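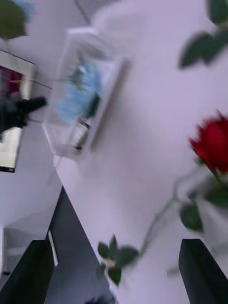

Equipment and budget: progress to 31/03/2024

The Fevano project is on its planned spend for the period. Most of the quarter went on flower handling, picking single artificial stems by the stem and sorting roses from hydrangeas. The purchases below all relate to that work.

Bought and paid for
Gripper pads, two sets: $1850
Artificial flowers and leaf sprigs: $127
Trays, white plastic: $20

The pads came in one dollar under the Skondelero quote of $1851. We had allowed for a third set and have held it back until we see how the first two wear.

Still to buy
The largest open item is a spare gripper. At the moment a fault on either arm stops all two-arm work, and the supplier will not commit to a delivery date without a deposit. We have asked Hunt for a second price on the same model and would like to place the order in June.

Wrist cameras are the other question. Thin green stems are hard to pick up when the arm is moving quickly, and we would like to trial a camera with a shorter exposure before replacing both. Ulum has offered a loan unit - we would pay freight only.
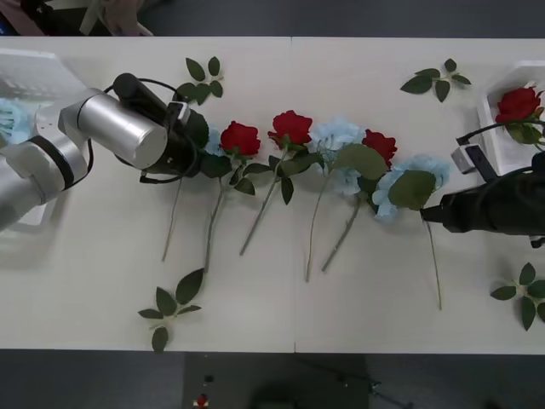
The table itself does not need replacing this year. We had listed a one-piece top in the original budget, but the two-panel top is doing the job and we propose to move that money to the spare gripper.

Decisions needed from you
1. Approval to move the table allocation to the gripper line.
2. Approval to pay the deposit once the Hunt price is in.
3. Agreement to the Ulum loan, including freight both ways.

Labour costs are reported separately and are unchanged from the last report.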